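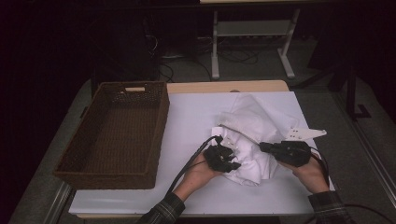 A white cloth being handled with two hand-held grippers during demonstration collection.

Hand-held gripper demonstration is a way of gathering examples for a robot learning system in which a person carries out a task using grippers held in the hands. No robot arm is needed while the examples are being recorded. The recordings are later used to train a control program, usually called a policy, which tries to produce similar movements on a robot fitted with matching grippers.

The method belongs to the wider field of learning from demonstration, also known as imitation learning. It is often compared with teleoperation, where the person steers a real robot from a distance, and with kinesthetic teaching, where the person takes hold of the arm and moves it by hand.

Equipment

A typical set consists of two grippers, one for each hand, together with one or more cameras and a computer that stores the recordings. The grippers may be connected by cable or may carry their own batteries. Cabled sets do not need charging between sessions, but the operator has to keep the cables clear of the work. Many grippers have a plate or bracket to which a camera or tracking marker can be fixed.

The system must record where each gripper is and how far it is open. Position can be worked out from camera images, from motion sensors or from a separate tracking system. Opening is normally measured inside the gripper itself. All the readings are given a shared clock, as even a small delay between picture and movement can spoil an example.

Procedure

A session is divided into episodes. Each episode is one attempt at the task, from a starting arrangement to a finished one. The operator arranges the objects, starts the recording, does the task and stops the recording. The starting arrangement is changed between episodes so that the policy does not learn a single fixed path.

Operators are usually asked to move at a steady pace and to keep both grippers in view of the cameras. Episodes with a dropped object or a long pause are marked. Practice differs on whether these are thrown away - some groups keep them, on the grounds that a recovery from a mistake is itself a useful example.

Cloth tasks

Cloth is a common subject for this kind of work. A rigid object can be described by its position and the way it is turned, while a cloth can fall into a very large number of shapes and often hides parts of itself. Corners and edges may lie under other folds. Common tasks include spreading a crumpled cloth, folding it and putting it in a basket. Two grippers are generally used, one to hold the fabric while the other pulls or lifts.

Plain white fabric is awkward for vision systems when it lies on a white surface, and the policy must then rely largely on creases and shadows. Some collections include such pairings on purpose, alongside patterned cloths and darker tables.

The Condcombe collection

The Condcombe collection was assembled by Girish Malhotra and Ritu Dwivedi and released on Dec 13, 2019. It contains 3,263 episodes of cloth handling recorded by 21 operators, of which 2,607 are marked as complete. The remainder were released in a separate folder with short notes on what went wrong. Recording ended in November of the same year. Each operator was limited to sessions of 30 minutes, followed by a break, after early trials showed that movements became hurried as the hands tired.

The episodes are stored in the Gikley format, which keeps the images and the gripper readings in one file. A later revision corrected a timing fault in the left gripper readings.

Limitations

A person can reach into positions that a robot arm cannot, so some recorded movements have to be removed or adjusted before training. The operator can also feel resistance through the gripper body, and this sense of touch is lost unless force sensors are fitted. Differences in height, reach and habit between operators add variety to the data but can make it less consistent.

See also

Imitation learning
Teleoperation
Deformable object handling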